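Courses > Sport and Society > Match Analysis > Chapter 7
Previous | Contents | Glossary | Next
Reading time: 4 minutes

Chapter 7
The Second Serve

I learned to serve on a cracked public court in Prulberg, where the net sagged so badly in the middle that almost anything went in. It gave me a dreadful second serve. I could float the ball over at walking pace and still start the point, so I never learned to put any shape on it, and the first time I played on a proper club court I served two double faults in a row and wanted to go home.

I mention this because most of us treat the second serve as a sort of apology. The first one is the fun one, the one you practise when you've got a basket of balls and the court to yourself. The second is what you do when the fun one has gone into the tape. Watch any club match and you'll see the server's shoulders drop a little before it. The receiver sees that too, and takes a step forward.

In Chapter 6 we looked at the first serve and how much of its value comes from the threat of it. This chapter is about what happens when the threat has gone. I'll be asking you to think about the second serve as a shot with its own aims, its own targets and its own kind of nerve, and by the end you should be able to chart one properly from the side of a court (or from your sofa, which is where I do most of mine).

Let's start with some numbers. Over one summer I charted second serves at the Lesia club, sitting on the bench by the far court with a pencil and a flask. I ended up with 1,689 of them, which tells you something about my social life. The players were decent league standard, nothing more. Of the points that began with a second serve, the server won 49 per cent. 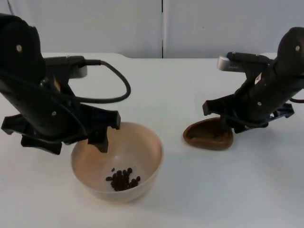

Now, that figure surprised my students when I first showed it to them. They'd expected something much worse! Near enough half the points, after all that drooping of shoulders. But an average hides a great deal, and when I split the serves up by where they landed, a different picture came out. Short serves to the middle of the box were getting hammered. Deep ones into the body were doing very nicely, even when they weren't hit hard, and the players who could kick the ball up high to the backhand were winning more than their share.

So depth first, then direction, then pace. I'd ask you to hold on to that order for the rest of the chapter, and to argue with it if you like. There's a case for putting spin at the top of the list, as spin is what lets you swing freely and still bring the ball down inside the line. I go back and forth on this myself. In section 7.3 we'll take the two views side by side and look at what each one leaves out.

There's also the matter of the score. A second serve at 30–0 and a second serve at 30–40 are the same shot on paper, and I've never met a player who thought they felt the same. At Lesia the serves got slower and shorter on break points, and more of them went to the forehand, too, which I can only put down to people forgetting where they were aiming. Section 7.4 deals with pressure, and it's the part of the chapter I most enjoyed writing.

A word about method before we go on. You'll be using the Oshima grid, which splits each service box into nine squares and asks you to mark the bounce and the result of the point. It's fiddly for the first couple of games and then your hand gets used to it. Please don't try to record speed as well. I did, for a while, and all I got was a page of guesses and a headache.

The practice set at the end of the chapter comes from the Fisard indoor tournament. It has up to 24 second serves for each player, enough to see a habit but too few to prove one, and I'd like you to keep that difference in mind when you write up your answers. If a player hits wide four times running, say so, and say how sure you are that it means anything.

Before you read 7.1, go and watch a set of tennis. Any set will do – men, women, juniors, the pair on your local court arguing over line calls. Ignore the first serves completely. Each time one misses, look at where the receiver stands, and then at where the second serve lands. Jot it down however you like, and bring your notes with you to the next section, where we'll start turning them into a chart.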